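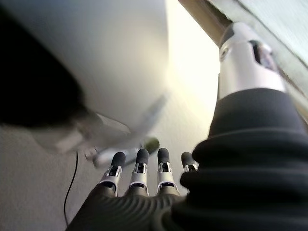 4. Room service with the Trirnent: bed and surfaces

Back | Contents | Next | Print

This section is for housekeeping attendants and shift leads at Hedgate. It replaces the March issue. Installation is covered in section 2, faults in section 8.

4.1 Before the room

1. Check the jointed hand. Wipe the black fingertip pads with a dry cloth.
2. Look between the folds of the ribbed covering on the palm and thumb for lint and thread. Pull it out by hand. Do not use tweezers.
3. Check that no cable is caught between the fingers.
4. Enter the room number on the tablet and choose Full Change or Tidy.

CAUTION: Keep your hands away from the thumb joint while the status light is on. Press Hold first, every time.

4.2 Making the bed

The attendant still strips the bed and puts on the fitted sheet. The robot handles the duvet and goes over the corners. Pillows are shared work, depending on the room type.

1. Lay the folded duvet on the mattress with the open side toward the foot.
2. Step back 60 inches and press Start.
3. Let the gripper take the edge. If it misses, wait for the second try before you press Hold.
4. Place the runner and any fringed pillows yourself. The robot is not set up for fringe.
5. Check the near side, straighten what needs it, and press Accept or Redo. 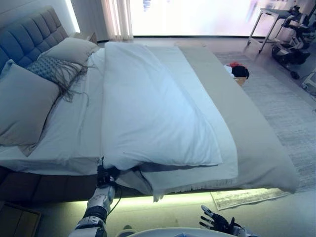

Fig. 4-2. Gripper holding the near lower edge of the duvet.

NOTE: Under-bed lighting may stay on during the work. Move bags and clothing off the floor on the side where the robot will stand.

4.3 What changes on your shift

Attendants who work with a unit have 8 rooms on their list. Lifting mattress corners is no longer part of the job in those rooms. Inspection is, and your initials go on the room record, so take the time for it. A Redo does not count against you. Shift leads see Redo numbers by room, with no names attached.

Anyone may ask to go back to a list without a unit. Speak to Trilok Bhardwaj at the linen office.

Filed under: Housekeeping > Robot-assisted rooms > Operating steps
Last revised 10/12/2025

Comments (3)

Demyd Lytvynenko
Step 4 in 4.2 should say the throw too. Ours has fringe along the whole edge and I have been doing it by hand.

Trilok Bhardwaj
Agreed, will add it to the next issue. Same for the Stasiv building.

4th floor pm
Room 67 has the bed close to the wall and I can't get 60 inches on the window side. Is it OK to stand in the doorway? My back is better since we started but I spend a lot more time waiting than I used to.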